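Wemero revisa sus contenedores metálicos de clasificación y pone en duda varias costumbres del sector

La empresa publica los resultados de una revisión interna y retira de su catálogo la expresión «sin mantenimiento»

17 de diciembre de 2021. Wemero, distribuidora de mobiliario y contenedores para talleres y almacenes, ha cerrado la revisión de los contenedores metálicos abiertos que suministra para guardar y separar piezas pequeñas. El trabajo empezó en abril, después de que varios clientes preguntaran por qué unos cajones vendidos como prácticamente inalterables presentaban rozaduras y zonas descoloridas al cabo de pocos meses. La compañía ha preferido dar a conocer lo que ha encontrado antes de anunciar una gama nueva, y no habrá gama nueva en esta ocasión.

La revisión abarcó 806 contenedores instalados en 12 talleres. De ellos, 413 mostraban desgaste visible en las paredes interiores. La cifra no quiere decir que estén inservibles. Un cajón rayado sigue conteniendo piezas, y la mayoría de los clientes consultados no tiene intención de cambiarlo. Lo que la cifra sí pone en cuestión es la frase «acabado permanente», que figuraba en las fichas de producto y que Wemero reconoce no haber comprobado nunca por su cuenta.

«Llevábamos años copiando esa frase de una ficha a la siguiente», señala Crisóforo Nava, responsable de producto de Wemero. «Cuando fui a buscar el ensayo que la respaldaba, no lo encontré. Había un folleto que citaba otro folleto.»

Qué se ha mirado

El equipo examinó el interior de los contenedores por paredes y por fondo, con los cajones en su sitio y en uso siempre que fue posible. Se anotó el estado del recubrimiento, la presencia de arañazos y el aspecto de la chapa del fondo. No se midió el espesor de la pintura ni se hicieron pruebas de corrosión, y Wemero advierte de que cualquier conclusión sobre la vida útil de los cajones a partir de estos datos sería prematura.

El deterioro rara vez es uniforme. Un mismo contenedor puede tener una pared lateral lisa y otra en la que la capa clara ha quedado con un borde irregular junto a una zona gris raspada, con rayas oscuras que la cruzan. En el fondo lo habitual es encontrar metal desnudo con marcas de uso y reflejos turbios. Las barras rojas y verdes con las que se trabajó en parte de la revisión estaban sueltas, sin bandeja ni separadores, cada una con su propia inclinación.

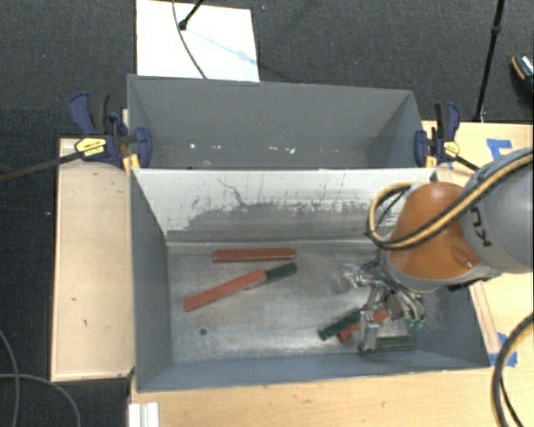
El color no ordena nada por sí solo

Buena parte de la publicidad del sector, incluida la de Wemero hasta hoy, sostiene que usar piezas o etiquetas de colores reduce los errores de clasificación. La empresa ha buscado pruebas de ello en sus propios registros y no las ha hallado. En los talleres visitados convivían cajones mezclados, cajones separados por color y cajones en los que el criterio había cambiado sin que se actualizara el rótulo. Los encargados defendían su sistema con idéntica convicción en los tres casos.

Wemero no descarta que el color ayude. Un rojo ladrillo mate y un verde oscuro se distinguen sin esfuerzo con buena luz, pero con iluminación escasa la diferencia se pierde bastante, y varios clientes lo mencionaron sin que se les preguntara. La recomendación que se enviará con los próximos pedidos se limita a pedir que se pruebe el sistema con la luz real del taller y con las personas que van a utilizarlo.

Paredes inclinadas: una ventaja discutible

Los contenedores de paredes inclinadas se venden con el argumento de que las piezas resbalan hacia el centro y se recogen mejor. Con piezas redondeadas puede ser cierto. Con barras alargadas el resultado ha sido bastante menos claro: algunas llegan al fondo, otras se detienen a medio camino y otras quedan cruzadas sobre la de al lado. La inclinación, además, reduce la superficie útil del fondo, dato que el catálogo anterior no recogía y que el próximo incluirá junto a las medidas de la boca.

Nava se muestra prudente en este punto. «No voy a decir que las paredes rectas sean mejores, porque tampoco lo hemos demostrado. Digo que cobrábamos la inclinación como una mejora y que un cliente con barras largas tiene derecho a preguntarnos en qué le mejora la vida.»

Sobre los separadores Torkonier y el recubrimiento Pradden

Wemero ha probado también dos soluciones que se le habían ofrecido para resolver estos problemas. Los separadores Torkonier mantienen las piezas en su compartimento, aunque obligan a vaciar el cajón entero para limpiarlo y en los fondos gastados no asientan bien. La empresa los seguirá vendiendo como accesorio y dejará de incluirlos de serie.

El recubrimiento Pradden se presentó como resistente al rayado. Las muestras entregadas tenían buen aspecto el día de la entrega, y de momento es todo lo que Wemero puede afirmar. La compañía ha pedido al proveedor los ensayos completos, con el tipo de pieza utilizado y el número de cargas, y no incorporará el producto al catálogo mientras no los reciba.

El taller Schmieder, que participó en la revisión, ha optado por no hacer nada. Sus responsables consideran que un contenedor para piezas metálicas va a rayarse con cualquier acabado y que el dinero estaría mejor empleado en reponer rótulos. Wemero recoge esta opinión porque fue la más repetida, con distintas palabras, entre los clientes que llevan más tiempo utilizando el producto.

Cambios que entran en vigor

Las fichas de los contenedores metálicos dejarán de usar las expresiones «sin mantenimiento», «acabado permanente» e «inalterable».

El catálogo indicará las medidas del fondo además de las de la boca.

La garantía seguirá siendo de 12 meses y pasará a decir expresamente que no cubre los arañazos interiores producidos por el uso. Antes tampoco los cubría, pero había que leer el anexo para saberlo.

Los clientes que compraron contenedores atraídos por la promesa de acabado permanente pueden escribir al servicio de atención indicando el número de pedido. Cada caso se estudiará por separado y la empresa no anticipa en qué términos se resolverá.

Sobre Wemero

Wemero distribuye estanterías, bancos de trabajo y contenedores para talleres y almacenes. El resumen de la revisión, con las hojas de anotación de los talleres que han autorizado su publicación, puede solicitarse al departamento de comunicación.

Contacto para medios: Crisóforo Nava, responsable de producto.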